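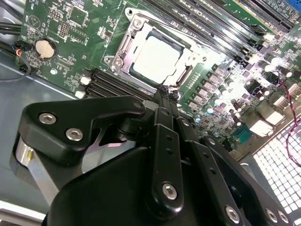
Processor job passes the thousand mark

The disassembly bench has had its best month yet, and we are thrilled to report it! As of Friday evening the Dekholm set stands at 1,068 recorded demonstrations, every one of them a person steering the arm through a small piece of computer repair while the joint positions and camera views are saved alongside. When we wrote in the last issue the processor work hadn't even begun, so a big thank you to everybody who took a turn at the controls.

For newer readers, the idea behind Dekholm is simple enough to say and rather slow to do. We want a policy that can help strip and rebuild old desktop machines, the kind that turn up at recycling centres by the pallet, and we want it to learn from people who are good at the job. So we sit an operator down, give them a starting position and a goal, and record what their hands do. Then we change something small (the angle of the case, the height of the arm at the start, the person) and record it again.

Getting in and out of the socket is the part we've spent most of November on. The approach matters more than we expected. There are memory slots on both sides and the metal retention frame stands up when it's open, so an operator coming in too flat has to back off and try again. We used to throw those attempts away. Milagros Ocampo argued for keeping them, tagged as recoveries, and she has won the argument handsomely: the last training run included 94 of them, and the policy has started to pull back and straighten up when it gets into trouble. It was lovely to watch the first time, and a small crowd gathered for the second.

Milagros has also rewritten the operator sheet. If you're booked in before the next issue, please read it again even if you've done dozens of sessions. The main change is about pausing. A pause of a second or two above the socket is fine and quite natural, but a long one teaches the policy to hover, and we have enough hovering already. If you need to think, end the episode and start a fresh one. Nobody is keeping score of how many you get through.

The other change is about the case itself. We lay the tower on its side with the panel off and the power supply along the near edge, and until now it has gone back to much the same place each time. From the next block it will be shifted and turned a little between episodes, following the card clipped to the bench. It does slow things down, but the policy needs to find the board wherever it happens to be.

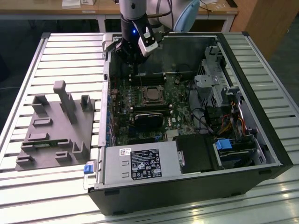
Keeping the starts honest

Fulvio Messina has been going through the opening seconds of every episode, which is a heroic way to spend a week. The start is where the operator decides which way to travel and how low to go, and he found that many of us had slipped into the same habit of swinging out wide and then coming straight down. It works, but a policy fed on one route learns one route. He has drawn up eight starting poses for the arm, some of them well away from the computer, and the recording software now picks one at random.

Some of those poses leave the wrist camera with very little to go on, and we're keeping them in. An arm that only ever starts with the board in view has no idea what to do when it isn't. Down close to bare metal it may get nothing but ridges running side by side, with a white glare over the left of them and the dark blur of something very near the lens filling the bottom half. Fulvio wants plenty of views like that in the set, matched with the fixed camera's view of the same moment, so the policy learns to lean on the second camera until the wrist has something useful to say. Early results are cheerful, though we'd like a good deal more data before we put a figure on it.
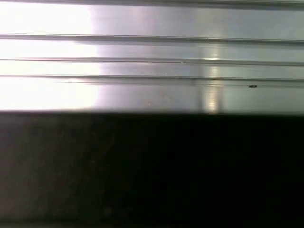 Lighting is next on our list. We have been recording under the same lamps since the bench went up, and Fulvio would like two new arrangements, one softer and one coming from the opposite side. Shiny metal is the hard part: a strong reflection can bleach one stretch of a surface nearly white while the strip beside it stays a cool blue-grey, and a patch of warm light can sit further along again. People look straight past that sort of thing. A learning system has to see it many times over before it stops treating the edge of a reflection as the edge of an object. So please don't tilt the lamps to tidy up the view before a session, however tempting it is.

Sessions for the new block are on the usual sign-up page, mornings and afternoons, and complete beginners are very welcome. Milagros will sit with you for the first few episodes. Bring short sleeves or roll them up, and leave your tea on the shelf by the door.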